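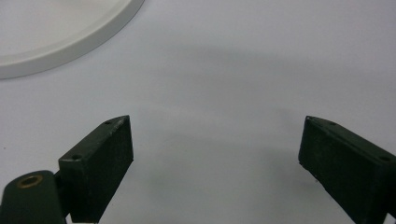 A white round piece on a pale tabletop.

Caring for Wooden Kitchen Tools: Your Questions
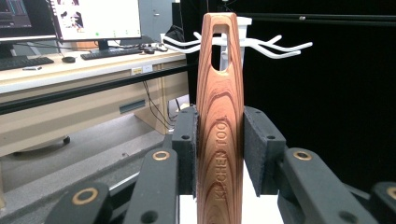 By Maricruz Maldonado | Clarkora Kitchen Notes | 18 August 2018

I love wooden tools, and I love getting mail about them! These are the questions that come up most at our Clarkora evenings, with the answers I give at the table.

Can I put a wooden spoon in the dishwasher?
Please don't. The long soak and the hot drying cycle pull the wood in two directions, and you end up with cracks and a rough, hairy surface. Hot water, a little dish soap and a quick towel dry will do it.

Which oil should I use?
Food-grade mineral oil is easy and cheap. Walnut oil smells wonderful, but skip it if anyone in the house has a nut allergy. I stay away from olive oil -- it can go rancid in the wood.

How much oil, and how often?
Less than you think! Wipe on a thin coat, leave it overnight and buff off the rest in the morning. I oil mine once a month, and again in February when the heating has dried everything out.

My spoon feels fuzzy after washing. Is it ruined?
Not at all. Let it dry fully, then sand lightly along the grain with fine paper. Wet it, let it dry, sand again, and oil. It will feel so good in your hand afterward (my favorite kitchen chore, no contest).

How do I get rid of an onion smell?
Rub it with half a lemon and coarse salt, rinse, and stand it somewhere airy. A second round helps with garlic.

Will oil hide the engraving on my handle?
No, though thick oil can collect in the letters and get sticky. Go over them with a dry, soft toothbrush before you buff.

When should I let one go?
Deep cracks, soft spots or mold that comes back after cleaning. Khang Lương turns his old ones into plant markers, and now I do too -- there are 16 in my herb bed!

Do you take questions by mail?
Yes, send them to the Clarkora front desk with "wood" on the envelope.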